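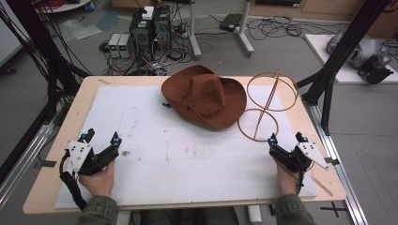
Cokley Brings Hand-Held Grippers to Its Hat Bench, Sets Out What Changes for Finishing Staff

PLANDASCOMBE, January 5, 2026 – Hat maker and distributor Cokley today confirmed the next stage of automation at its Plandascombe finishing and packing site. Staff on the hat bench are now recording their own handling work with a pair of hand-held grippers. The recordings go to automation partner Asell, who will use them to teach robot arms the dullest part of the job – taking a finished hat, putting it on a wire stand, taking it off again, passing it down the line.

No job losses are planned at the site. Hours stay as they are. More on both below.

What is being automated

Placing and removing, for now. Shaping, brushing, trimming and final inspection stay with people.

Felt and suede-type hats are awkward for machines. The brim bends, the crown marks if it is pinched in the wrong spot, and no two hats come off the block quite the same. Earlier trials with a fixed program did not get far. Cokley stopped them in November and moved to the current approach, where an experienced worker does the task with a gripper in each hand and the system learns from the recorded movements.

The site handles 3,376 hats in a normal week. Of those, 1,430 go on a stand at least once before packing. That is a lot of lifting and setting down for a small team, and it is the part of the shift staff complained about most in last year's workplace survey. Wrists and shoulders mainly.

How the work is done

The worker sits at a table covered with a white foam sheet, with a hat and a wire stand in front of them. Grippers in both hands, one closing on the brim and the other free to steady the hat or the stand. Each gripper carries a white plate with a dot pattern and trails its own cable.

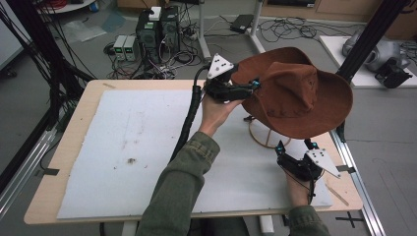
A session lasts no more than 40 minutes, then a break, then normal bench work for the rest of the morning or afternoon. Staff asked for that limit and it has been kept. The grippers weigh more than a bare hand and the first few days feel clumsy, several people said they dropped more hats in one week than in the last ten years. Drops are recorded too. Asell wants them.

The target is 2,000 usable recordings for the first hat family, western styles with a creased crown. The bench has completed 700. Flat caps and soft brims come after, no date set.

What changes for staff

– Recording sessions are voluntary and paid at the higher skilled rate. Staff who don't want to take part stay on there usual work with no effect on pay or review.

– Recordings will not be used to measure individual speed or output. This is written into the site agreement and applies to Asell as well as Cokley.

– When the arms go live, two new bench roles open: cell minder and hat setter. Both will be offered inside the site first. Training is on paid time.

– Repetitive stand work will be capped at two hours per person per shift from the day the first arm is running. Currently there is no cap.

– Anyone can stop the arm. No permission needed, no form to fill in before restarting, just a short note at the end of the shift.

Staff reps have seen the draft agreement and sent back changes, mostly on rotation and who covers when the arm is down. Those talks are still open. Cokley expects to publish the signed version on the staff notice board and on its website.

Not decided yet

Whether a second bench gets the same setup. Whether the night shift takes part – most of the night team packs boxed goods and rarely touches an unboxed hat. Also the wire stands themselves. They tip over easily when a gripper catches the ring, and Goodwin, which supplies them, has been asked to quote for a heavier base. If the base changes some of the recordings may need to be be redone.

Customers and retailers

No change to order dates, prices or hat ranges. Hand-finished lines keep their label. Retail partners with questions on handling standards should go through their usual account contact.

Site visits

Press visits to the hat bench can be arranged on weekday mornings. Please give three working days' notice, flat closed shoes required, and no filming of staff without there written consent. Requests to the Cokley press office, Plandascombe.

About Cokley

Cokley makes, finishes and distributes felt, straw and suede-type hats for independent retailers and workwear suppliers. Finishing and packing are based in Plandascombe.

About Asell

Asell develops handling systems for soft and irregular goods, including hats, bags and footwear.

ENDS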